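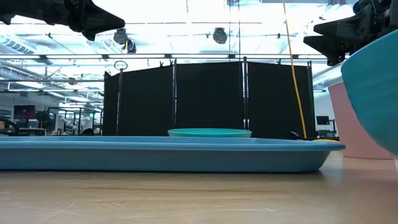 Hurnstead dish cell: setup and upkeep notes

Maintained by Misaki Hattori. Last checked Thursday, January 9, 2025.

The cell has two arms, a table and plastic dishes that get put on a blue tray. The old Polley sheet claims it can be brought up in 14 minutes. I have never managed that and would not plan a morning on it.

Before a session
- Home both arms with the grippers well clear of the tray.
- Close the fingers and look at the gap. Do this for each arm. The Vincze self-test passes grippers I would not use, so don't take its word.
- Wipe the wrist camera lenses.
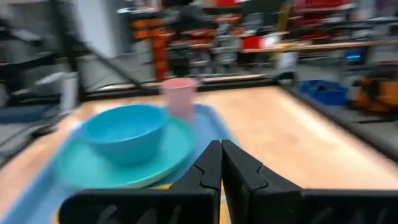 Wrist view, fingers closed, dishes stacked on the tray.

Scuffs on the gripper body can stay. A finger that rocks when you push it sideways can't. Retighten its 2 screws and run the check again.

Cup grasps

Line up one finger inside the cup and the other outside, then close slowly. The Lostier default force is set for something stiffer than these cups, in my opinion. I run it at 6 and have seen no reason to go higher.

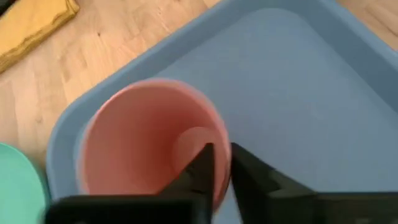
Magdolna Kovács prefers 4 and says the higher setting wears the pads. Maybe. Her November log covers one arm only, and I'd want the other before changing anything.

Known problems
- Calibration drifts after a cable is moved. Cause unknown.
- "Auto-recover" mostly repeats the same mistake. Leave it off.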